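Soft fingers or rigid jaws for drinks containers?

draltis_bench
Started this thread in December and am bumping it now I have both sets. I've got the Kukside soft fingers on one arm and the Rutherford parallel jaws on the other. Job is picking up bottles and cans off a table and putting them in a bin. Which would you keep if you could only have one?

wdrummond
Rutherford. I ran 798 picks with them and 793 were good. The soft ones let a full bottle swing when the arm speeds up. You can slow the arm down, but then your cycle time goes.

pocketjaw
Disagree with Wilma on this. Were those all the same bottle, stood in the same place?

wdrummond
Two kinds of bottle, both upright. No cans.

pocketjaw
That's my point. Rigid jaws are fine until you get a can on its side at a funny angle. Then they either dent it or push it away. Soft fingers give a bit and you don't need the approach to be perfect.

amasine_user
What controller are you on? I had the swing wdrummond mentions and most of it went when I changed the acceleration limit on my Amasine. Top speed stayed where it was. Default ramp is very steep.

draltis_bench
Same controller, haven't touched the ramp. Will try it tonight. I've also moved the wrist camera back a bit so I get both fingers in view. Before that I could only see one and was guessing at the other.

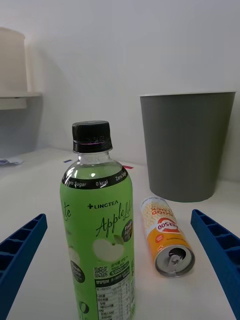 Wrist view, blue fingers either side of the Lingtea bottle, can lying behind it to the right.

pocketjaw
Good view. Are you going for the label or the neck?

draltis_bench
Label. I tried the neck and it tips more. Force limit is at 400 on the controller, whatever unit that is, the manual doesn't say.

wdrummond
I'd still go lower on the bottle than you think you need to. And check the camera with the fingers fully closed. Mine looked fine open, then the fingers covered the cap as they came in and the tracker lost it.

amasine_user
Units are percent times ten, so you're at 40%. Fine for a full bottle, too much for an empty can.

pocketjaw
Depends on the can. I use the same limit for both with soft fingers and haven't crushed one yet.

draltis_bench
OK, ramp first, then force. I'll do the can with both sets and post the numbers.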